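Buvevex Residences, Phase Two
December – by Sharon Mohamedi

Buvevex Residences is a development of 60 apartments on the northern edge of Dundis, 15 minutes on foot from the harbor. Each apartment has two bedrooms, a fitted kitchen and a covered terrace. Corner units also have a storage room on the ground floor.

Buyers may choose kitchen counters and floor tiles from the Fostetti range until the interior works begin. Changes requested after that stage are priced separately. 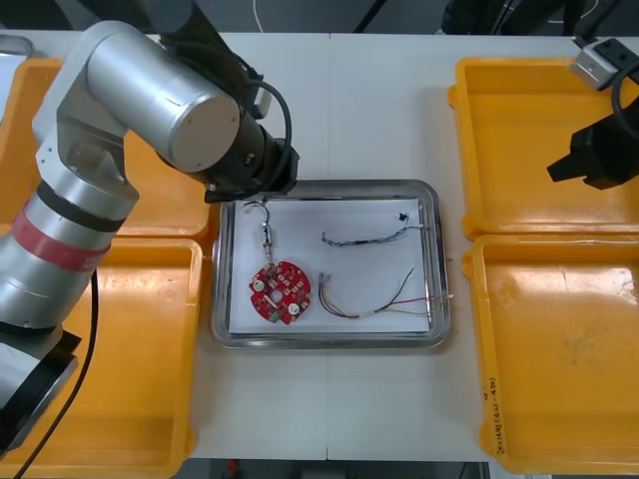 Purchase terms

A reservation deposit holds the apartment for 17 days. The balance is payable in seven installments – the last on delivery of the keys. Parking spaces are sold separately and are subject to availability.

Viewings are arranged through the Eren sales office with Selim Ekinci or Defne Tatlı.

Last updated: December
Contact | © Buvevex Residences. All rights reserved. | Back to top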